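How Do You Teach a Robot a Job?

A robot arm doesn't know anything when it comes out of its box. It can bend and turn, and it can open and close its gripper, but it has no idea what a job is. Somebody has to teach it.

One way is to write out every move in computer code. Another way is to show it. The people at Patetti, a small workshop in Hardale, mostly show it. One of the jobs they teach is handling a processor, the chip that does the thinking inside a computer.

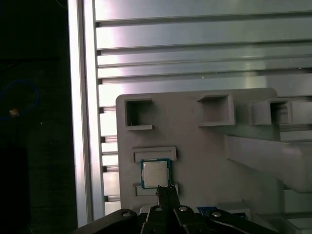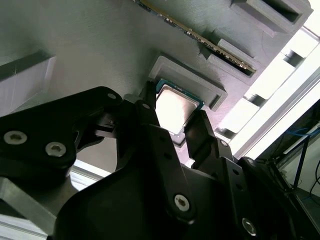 Black gripper fingers, a square chip and a gray board with holders on it.

Can a robot learn a job after being shown it only once?
It can copy the same moves after one showing, but it will usually fail if anything has changed. If the chip is a little to the left, the robot will still reach for the old spot. To learn the job well, it needs to be shown many times, with small changes each time.

Two ways to show a robot

The first way is to teach by hand. A person takes hold of the robot arm and pushes it through the job. The motors go soft, so the arm is easy to move. While it moves, the robot records where each of its joints is. Joints are the places where the arm bends, like your elbow and your wrist. Later the robot can play the moves back by itself.

The second way is to teach by remote control. The person doesn't touch the robot at all. They might hold a small copy of the arm, called a leader. When the leader bends, the real arm bends the same way. The real arm is called the follower. Some people use a game controller or a pair of gloves with sensors in them.

Vlasta Stan teaches robots at Patetti. She likes the leader arm for small parts.

"When I push the big arm by hand, my own hand gets in front of the camera," she says. "Then the robot learns from pictures with my fingers in them, and my fingers won't be there when it works alone."

What the robot remembers

Each showing is called a demonstration. It is saved as a list of joint positions, along with what the cameras saw at the same moments. A camera near the gripper is useful because it gets a close view of the fingers and the part.

One demonstration of the chip job takes Vlasta nearly 40 seconds. She made 203 of them in August. She started some with the arm high up and some with it low down. She also changed the lights, so the robot would not get confused on a cloudy afternoon.

After that, a computer program studies all the demonstrations. It looks for a link between what the camera saw and what the arm did next. This is called training. When training is over, the robot gets to try the job on its own.

Why a chip is a hard thing to hold

A processor is flat and thin. It has tiny metal contacts on its underside, or sometimes tiny pins, and these should not be rubbed or bent. The chip also has to be straight before it will fit into its place. If one corner is too high, it can get stuck.

People fix this without thinking. You feel the corner catch, and you wiggle the part a bit. A robot that is taught with a leader arm can learn to wiggle too, but only if its teacher wiggles during the demonstrations. So Vlasta doesn't throw out every clumsy try. If she goes in crooked and then straightens up, she keeps it — the robot needs to see how to get out of trouble.

What happens when it goes wrong

Robots that learn this way still make mistakes. They may close the gripper too soon or stop halfway. Panagiotis Zupan watches the first tests at Patetti with one hand near the red stop button. When the robot fails, he writes down where the arm was and what it did. Then Vlasta makes new demonstrations that start from that same spot, and the training is run again.

Words to know

Gripper: the part of a robot that holds things.
Demonstration: one showing of a job from start to finish.
Leader and follower: a small arm moved by a person, and the robot arm that copies it.
Training: when a computer program studies the demonstrations.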